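Home Notes | Kitchen | Medicine Cupboard | Cleaning | Workshop | Contact

Storing and handling medicines at home

November 19, 2021

Most homes keep their tablets in the bathroom or above the kettle. Both places are warm and damp for part of every day. The notes below cover where to put medicines, how to keep a record of them and what to do with the ones that are out of date. They do not replace the leaflet in the box or the advice of a pharmacist.

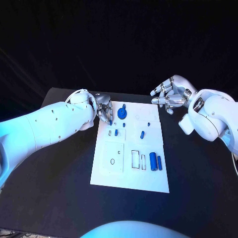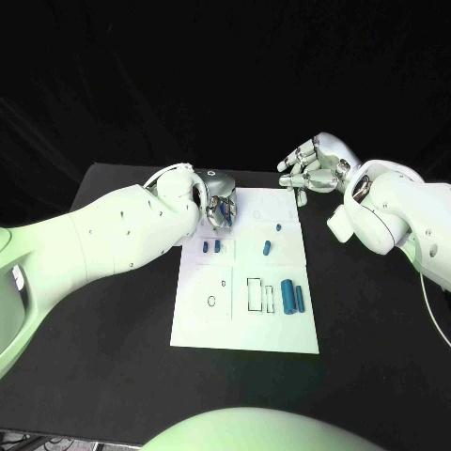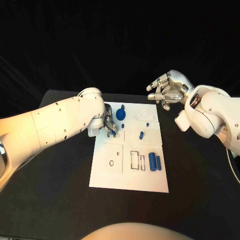

Choosing the place

Unless the label says otherwise, a cool, dry cupboard out of direct light is suitable. A bedroom or hall cupboard is usually better than the bathroom. Avoid any shelf that shares a wall with an airing cupboard, boiler or oven. If there are children in the house, or children visit, the cupboard must be out of their reach and sight, and it should lock. A child-resistant cap slows a child down but will not always stop one.

To check a cupboard, leave a cheap thermometer inside for a full day in warm weather. Many labels say "do not store above 25°C". In our house in Fulport the shelf over the fridge passed this mark on most afternoons in May. The hall cupboard did not.

Medicines for the fridge

These are normally kept between 2°C and 8°C. Use a middle shelf, away from the back wall, where items can freeze. The door is too warm and is opened too often. Put the packets in a lidded plastic box, labelled on the lid and on one side, and keep a fridge thermometer next to it. Insulin that has been frozen must not be used, even after it has thawed. If the power has been off for any length of time, ask the pharmacist before using anything from the box.

Keeping packets together

Leave tablets in their original packaging until they are needed. The carton carries the strength, the batch and the expiry date, and the leaflet belongs with it. Do not cut blister strips into single doses – the date is often printed at one end only.

If a weekly pill organiser is used, fill it at a clear table in good light, one medicine at a time, and put each carton away before opening the next. Some tablets must not go into an organiser at all. Ask first about anything that dissolves in the mouth or fizzes in water.

The record sheet

Tape one sheet inside the cupboard door. Ours has three columns: name and strength, date opened, date to discard. Eye drops and some liquids have a short life after opening, commonly 28 days, and the printed expiry date no longer applies. Write the opening date on the bottle as well, in permanent pen.

Measuring liquids

Use the oral syringe or spoon supplied. Kitchen teaspoons vary too much in size to be used for doses. Hold the syringe upright at eye level and read from the edge of the plunger nearest the tip. Wash it in warm soapy water, pull it apart and let it air dry.

Clearing out

Go through the cupboard every six months. Take expired or unwanted medicines to a pharmacy. Do not flush them or put them in the bin. Inhalers should go back too, as the canisters are under pressure. Used needles need a proper sharps box, and the arrangements for collecting full boxes vary by area, so check with the council.

Wipe the empty shelf with a damp cloth and washing-up liquid, and dry it fully before anything is put back. A paper liner is useful under syrup bottles and can be changed at the same time.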